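Software Engineer, Planning and Perception (full time, on site)

Skostano writes the software that lets robot arms take old desktop computers apart. We have been at it for three years, and we are slower at it than a person with a screwdriver. If a job ad in this field has ever promised you that disassembly is nearly solved, please read this one with the same suspicion. We think it can be made to work for a fair number of machines. We don't think it works yet.
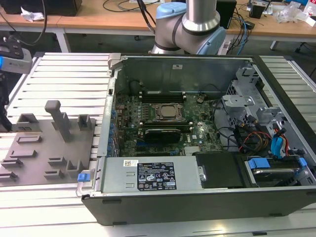

Opened desktop tower beside the fixture plate, arm behind.

What the job is

You would own the layer between the cameras and the motion commands. At the moment that means Plisar, our planner, which takes a guess about where the parts are and turns it into an order of moves. Plisar is fine when the guess is good. Cables ruin the guess. So do levers that look closed and aren't, and we have a shelf of bent brackets to show for it.

In your first months you would:
- rewrite the part of Plisar that decides when to stop and ask a person
- fuse the fixed camera with the wrist camera, where the gripper hides a good deal of what we care about
- clean up the log replay tool, which 4 people have patched and none of them likes
- write tests that fail when they should

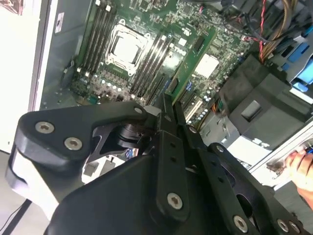
Wrist camera view with the gripper reaching into a tower.

What we are wary of

Success rates from one model of computer. Demos with the cables tied back. Learned policies with no account of what happens on the eighteenth try. We do train models here, and some of them have earned their place, but Despina Preda, who leads perception, will ask you for the failures first.

What you need

Solid C++ or Python, and enough of the other to read it. Time spent with real arms, including the dull parts: calibration, timing, dropped messages. A degree is fine and so is no degree. If you have only worked in simulation, tell us what you think it got wrong.

The rest

The team is 13 people. You would report to Knut Oltmanns. Hands-on lab work takes up a good part of most weeks – this can't be done from home. We don't offer stock, and we don't do take-home tasks.

To apply, send a resume and one page on a robot system of yours that failed, and what you did next. Spyros Vrettos reads all of them. Interviews start in June, with a half day in the lab.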